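로봇 조작 시연 실습 5주차 강의 노트
주제: 손 시연과 원격 조작에 의한 과제 교시
담당: Ludger Petersen
실습 조교: Fergus Rankin

1. 범위

4주차에서는 궤적 표현과 시간 정렬을 다루었다. 이번 주는 그 앞 단계, 즉 시연을 어떻게 수집하는가를 다룬다. 로봇에게 과제를 보여 주는 방식은 크게 세 가지로 구분한다.

가. 직접 교시(kinesthetic teaching): 사람이 로봇 팔을 잡고 움직이며 관절값을 기록한다.
나. 원격 조작(teleoperation): 사람이 별도의 입력 장치로 로봇을 움직인다.
다. 손 시연(hand demonstration): 로봇 없이 사람이 맨손으로 과제를 수행하고, 손목과 손의 자세를 추정하여 나중에 로봇 좌표계로 옮긴다.

직접 교시는 기구학적 대응 문제가 없으나 양팔 과제에서 시연자 한 명이 두 팔을 동시에 다루기 어렵다. 원격 조작은 로봇이 실제로 낼 수 있는 동작만 기록되는 장점이 있고, 지연과 촉각 부재로 인해 동작이 느려진다. 손 시연은 수집 속도가 가장 빠르지만 사람 손과 그리퍼의 형상 차이를 후처리에서 해결해야 한다.

2. 과제 정의: 서랍 안 컵 정리

Hamen 과제 세트의 서랍 과제를 사용한다. 대상물은 손잡이가 달린 흰색 도자기 컵이며, 컵끼리 외형이 거의 같고 간격이 좁다. 양손은 서랍 안에서 동시에 움직인다. 손목에는 사각 기준 마커가 인쇄된 밴드를 착용하고, 시점은 시연자의 머리 쪽에 둔다.

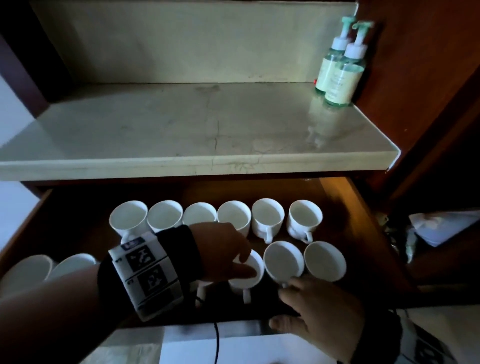 그림 5-1. 서랍 과제, 컵을 바로 세운 배치. 왼손 손끝이 앞줄 컵에 닿아 있다.

이 배치에서는 컵의 테두리가 위를 향하므로 접근 방향의 선택지가 넓다. 테두리를 안팎으로 집는 파지와 손잡이를 거는 파지가 모두 가능하다. 시연자마다 선호가 달라 같은 컵에 대해 서로 다른 파지가 기록되며, 단순 회귀 정책은 이 둘의 평균을 출력할 위험이 있다. 다봉성 문제는 7주차에 다시 다룬다.

3. 손목 자세 추정

마커 한 개의 네 꼭짓점만으로도 6자유도 자세를 계산할 수 있다. 다만 마커가 작거나 시선과 거의 수직으로 놓이면 두 개의 해가 비슷한 재투영 오차를 가지며, 프레임 사이에서 자세가 뒤집히는 현상이 나타난다. 밴드 둘레에 여러 개를 배치하고 상호 위치를 미리 보정해 두면 보이는 마커를 모두 묶어 하나의 강체로 풀 수 있다.

처리 순서는 다음과 같다.
(1) 마커 검출 및 식별
(2) 좌우 밴드별로 꼭짓점 묶기
(3) 강체 자세 추정
(4) 이전 프레임과의 회전 차이 검사
(5) 누락 구간 보간. 연속 누락이 9프레임을 넘으면 보간하지 않고 구간을 분리한다.

마커가 가려지는 주된 원인은 반대쪽 팔, 서랍 앞판, 그리고 손목의 과도한 회전이다. 케이블이 마커 위를 지나는 경우도 검출 실패로 이어지므로 착용 후 양손을 교차시켜 확인한다. 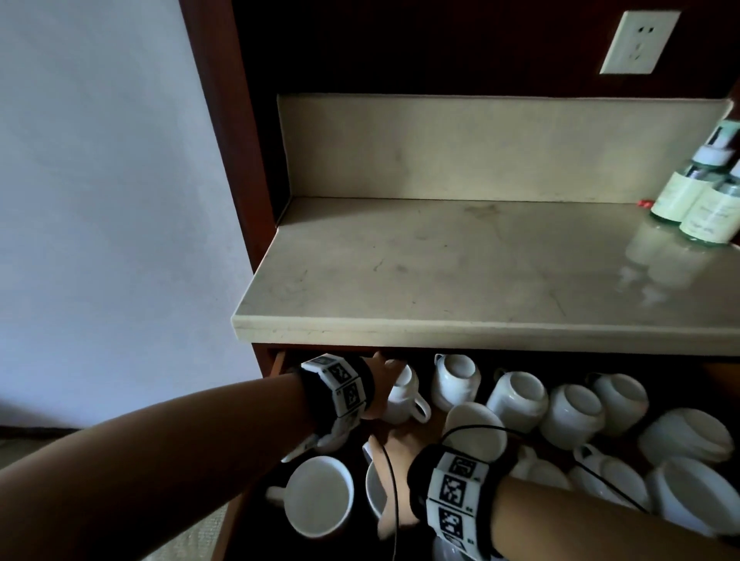

Drundley, 11월

뒤집힌 컵이 많은 배치는 별도의 조건으로 취급한다. 바닥면이 위로 향하면 테두리 파지가 불가능하고, 사람은 손가락으로 컵 몸통 위쪽을 감싸 쥐는 경향이 있다. 평행 그리퍼로는 이 파지를 그대로 재현할 수 없다. 따라서 손목 궤적은 유지하되 파지 지점은 몸통 폭과 그리퍼 개폐 한계에서 다시 계산한다.

옆으로 기울어진 컵이 섞여 있으면 난도가 더 올라간다. 인접 컵을 먼저 밀어 공간을 만드는 동작이 필요한데, 이 동작은 파지와 무관해 보여 자동 분할에서 자주 잘려 나간다. 분할기 출력은 반드시 검토하고, 밀기 구간은 "접촉, 비파지"로 표시한다.

4. 원격 조작과의 비교

Asell 원격 조작기로 같은 과제를 수행하는 실습을 월요일에 진행한다. 비교 항목은 시연 한 건당 소요 시간, 폐기율, 정책 학습 후의 성공률이다. 반별 목표량은 손 시연 310건, 원격 조작 185건으로 한다. 두 방식의 건수가 다르므로 성공률 비교 시에는 손 시연 쪽을 185건으로 표본 추출한 결과도 함께 제출한다.

원격 조작 데이터의 행동값은 명령값과 측정값 두 가지가 저장된다. 학습에는 명령값을 사용한다. 손 시연 데이터에는 명령값이 존재하지 않으므로 다음 시각의 손목 자세를 행동으로 간주한다. 두 데이터를 섞어 학습할 때 이 차이를 무시하면 접촉 구간에서 힘이 부족한 정책이 나온다.

5. 초기 배치의 다양성

정책이 특정 배치를 외우지 않도록 시연마다 컵의 방향과 위치를 바꾼다. 바로 세운 컵과 뒤집힌 컵을 섞은 혼합 배치를 기본으로 하며, 배치표는 Zerouali 스크립트로 생성한다. 배경 물체는 고정하지 않아도 되지만 시연 도중에는 옮기지 않는다.

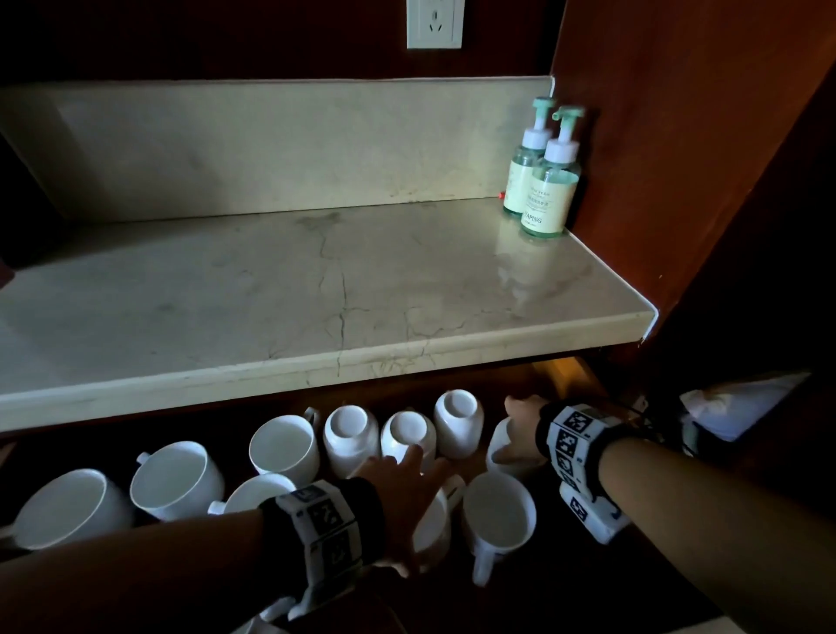

혼합 배치에서는 두 손의 역할 분담도 기록 대상이 된다. 한 손이 컵을 잡고 다른 손이 이웃 컵을 누르는 경우와 두 손이 각각 다른 컵을 다루는 경우는 협응 구조가 다르다. 전자는 두 손목의 상대 자세가, 후자는 각 손목의 절대 자세가 더 안정적인 표현이 된다. 주석 파일의 coord 항목에 relative 또는 independent로 기입한다.

한 시연의 길이는 900프레임을 상한으로 둔다. 초과한 시연은 폐기하지 말고 long 폴더로 옮긴다.

6. 과제

5-1. 마커 한 개를 사용한 추정과 밴드 전체를 사용한 추정의 회전 오차를 같은 시연에 대해 그래프로 비교하라.
5-2. 뒤집힌 컵의 파지 한 건을 골라 평행 그리퍼용 파지로 변환하고, 인접 컵과의 충돌 여부를 검사하라.
5-3. 손 시연과 원격 조작의 속도 분포를 비교하고, 시간 재조정이 필요한 구간을 표시하라.

제출 파일명은 조 번호와 문항 번호로 한다. 보정 파일이 누락된 제출물은 채점하지 않는다. 밴드 보정 관련 문의는 Fergus Rankin에게 한다.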